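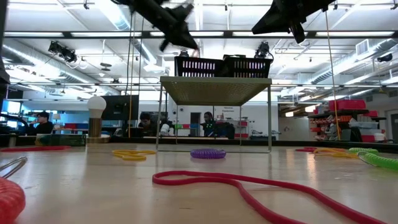

Sharing a Bench With Two Robot Arms: Tips From Our Cord and Small Parts Table

Updated 20 June 2023

I've worked the returns table at Ginemwood long enough to remember when every cord that came back went into one big tub and stayed there until somebody got desperate. We lend out tools and bench gear, and the stuff that comes home with it is cords, straps, rubber bands, little packets, more cords. Sorting it was the job you gave the new person. I was the new person for a good long while!

We've had a two-arm setup on the table since April, and I love it more than I expected to. It picks up, it puts in baskets, it does it again. I still have plenty to do, but it's different work, and most of what I know about doing it well came from getting it wrong first. So these are my tips, plus a few from the rest of the crew. If your shop is about to get arms of its own, take what you can use.

Laying out cords so the arms can pick them

Spread them out. A person can reach into a heap and come up with one cord, and an arm comes up with whatever is hooked to whatever. Leave a hand's width of bare table between one cord and the next. They don't need to be straight or in rows, and loops are fine, as long as one cord's loop doesn't go over its neighbor.

Put the springy ones down last. A spiral cord rolls if you look at it funny, and if you lay it first you'll be chasing it while you set out the others. I press each one flat with my palm for a second and then let go slowly.

Keep ends off the table edge. I'm strict with myself on the front side where I stand, and lazy at the far end, and guess which end I have to walk around to.

Mix your colors! My instinct was to put out all the red, then all the yellow, the way I'd sort laundry. Oğuzhan Ertürk, who sets up the arms, told me to scatter them on purpose, and we've stuck with that ever since. It also wakes you up a bit. A table of nothing but red cords at the end of a shift is hard on the eyes.

Shiny tabletops throw back the overhead lights. If you get pale streaks across the wood, try moving the cord before you start fiddling with the lamps. Sliding a thin cord over by a few inches has saved me a lot of lamp fiddling.

The tangle rule

If a knot takes longer than it takes to hum one verse of something, it goes in the tangle tub under my desk and gets done sitting down, with coffee. Milagros Cárdenas is our best untangler and her method is worth copying: never pull. Lay the knot on a towel, push slack into the middle from every side until the whole thing looks fat and loose, then find one end and walk it out. She can do a bad one while talking on the phone.

For cords you want to stay untangled, coil them in the direction they already want to go. You'll feel it in your fingers. If you're fighting the twist, flip your wrist and go the other way.

Don't wrap a cord around your elbow. I know. My dad did it too.

Baskets, and where they go

Use baskets with slots in the sides. You can tell from across the room whether one is filling up, and dust falls through. Ours are plain black plastic and cheap, and when one cracks I don't mourn it.

Set them up high. We tried them flat on the table to begin with, and I kept knocking them with my forearm whenever I laid out a new batch. A stand gives you your table back. It needs to be a stand that doesn't wobble, so press on each corner with one finger before you load it. Fold a bit of card under a short leg if you have to.

Pick one spot for the stand and mark where the feet go. Pencil is plenty. When Gwendolyn Dunleavy wipes the table down she lifts the stand off, and before we had pencil marks it came back a little bit different every time, and I'd spend the start of my shift nudging it around with Oğuzhan calling directions from his screen.

Don't fill to the brim. Two thirds is full. Past that, bands spring out and packets slide off.

Rubber bands

Rubber bands deserve their own section, because they are awful and I'm fond of them.

Sort them dry. A light dusting of cornstarch in a paper bag, a good shake, and they stop clinging to each other. Shake off the extra outside or over the trash, never over the bench.

Give orange and red their own basket and let the other colors share. That split came from Eliécer Bermúdez on the packing side, whose kits use the warm colors much more than the rest, and it was such a small change for how much time it gave him back. Ask your packing people what they reach for most. They'll know right away.

Throw out any band that has gone shiny or shows little cracks when you stretch it. One bad one snapping in a customer's kit is a phone call.

Stand small packets on edge like cards in a file. You can thumb through them, labels and all, and you can lift one without dragging three others along.

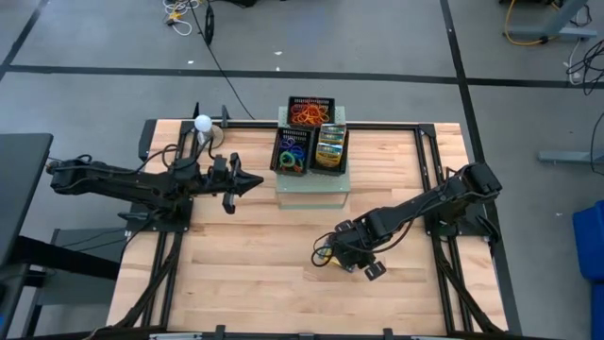 Keeping the table clear around the arms

Stop the arms before you reach in. Every time, even for one band, even if they look parked. Ours has a stop button at each end of the table and I hit it with my left hand before my right hand goes anywhere. After a couple of weeks it's like looking both ways.

Walk the cables once a shift. I start at the wrist of one arm and follow the cable with my eyes all the way back, then do the other one. You want enough loop at each joint for the arm to stretch without tugging, and not so much that it drags through your parts. If a loop looks odd, I leave it alone and call Oğuzhan.

Keep your own cords away from the robot's cords. It sounds silly until you've set a black loaner cord down next to a black arm cable and then stood there wondering which one is yours. Black loaners get a ring of bright tape at our place now, right behind the plug.

Mind the floor. Bits fall, and they collect along tape lines and around the feet of stands. A soft brush and a long-handled pan beat the vacuum, which loves to eat rubber bands and then quit. Sweep toward you and check the pan before you dump it. I found 17 good bands in there one morning.

Hang spare cable on something. A hook, a stand, the back of a chair if that's all you've got. Long cable on the floor will find your shoe.

What changed for the people

I was nervous about this part before the arms came, so I'll spend some time on it.

The picking up and putting down is what went away, mostly. In the first full month 496 cords went through the table, and I personally dropped very few of those in a basket. My wrists noticed first! I used to wear a brace on the right one by the end of a busy stretch, and it's been in a drawer for a while now.

What came in its place is looking. I check plugs for bent prongs. I run cords through my fingers and feel for nicks. I used to skip that half the time, to be blunt, and you could tell from what came back. Milagros does proper repairs now where she used to do them in the cracks of the day. She has a spot by the window, a good iron, and a radio.

There's more sitting down, and that took some getting used to. Gwendolyn sets a kitchen timer for 25 minutes and we all get up and walk to the shelves and back when it goes off. I rolled my eyes at first and now I'm the one who winds it.

There's also more talking between the two halves of the room. The desk people used to be the desk people. These days if I lay out a batch and an arm keeps missing the same cord, I wave, and somebody comes over and we look at it together. Half the time the fix is theirs and half the time it's me moving a cord. I've learned a pile of things I never thought I'd care about, and Oğuzhan can now coil a spiral cord without it getting away from him.

Not everything is better. It's slower on thin flat cords, and I still do those by hand when we're behind. It hums. And the quiet chatty sorting we did on rainy afternoons, all of us around the tub, I do miss some. We've kept one tub session going for the really mixed-up stuff, partly because it needs doing and partly for the company.

If your shop is getting arms, a few things to ask for early

Ask to be there when the table is laid out. Heights especially. Eliécer is a head taller than I am, and we ended up with a step for me that I could have done without if anyone had measured us both first.

Ask who you call when it stops, and get a name.

Ask for a notebook on the bench, a real paper one. We write down what was on the table when something went wrong, in a line or less. "Purple spiral, rolled." "Two reds crossed." It's the most useful thing we own and it costs next to nothing.

Ask for time in the first weeks to be slow. We were told to expect to fall behind and we did, and then one day we were caught up by lunch and all stood around grinning at each other.

Quick fixes

Sticky residue on a cord: rub with a little cooking oil on a rag, then dish soap on a damp rag, then dry. Unplugged, of course.

Chalky old cord jackets: a wipe won't bring them back. Cut the plug off so it can't be used and recycle the rest.

Baskets that slide on a slick stand: a square of rubber shelf liner underneath. Wash it when it stops gripping.

Packets that curl: leave them under a heavy book overnight.

Tape rings that peel: wrap twice and press the end down with the back of a spoon.

Pencil marks that keep getting wiped away: go over them with a paint pen once you're sure. Gwendolyn says be very sure.

Wanda Blackwood, returns table, Ginemwood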